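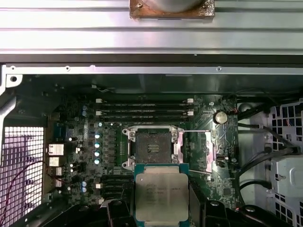 Ticket 303: invoice marked paid, no money received
Opened by: Cinzia Vitale, accounts, Serra
Status: open

Monday, 09:10. Our invoice to Hondthorpe shows as "settled" in the finance portal. Nothing has reached our bank. The advance against it has also been closed, so we now look 300 pounds overdrawn on fees.

Reply, Osvaldo Rinaldi, support: Payments can take 2 working days to show. Please clear your browser cache and check again.

11:40. Cache cleared. Same result, as I expected. I don't see how my browser could mark a customer as having paid.

Reply, O. Rinaldi: The payment was matched automatically. The system reports 100 per cent confidence.

14:25. Matched to what? Hondthorpe's ledger clerk says they haven't sent it yet. Please give me the bank reference.

Reply, O. Rinaldi: The reference belongs to a payment from Jidville. Match removed and passed to Kenji Montoya. He believes it was a one-off.

15:05. I'd like to see how he knows that. Leave this open until the fee is reversed.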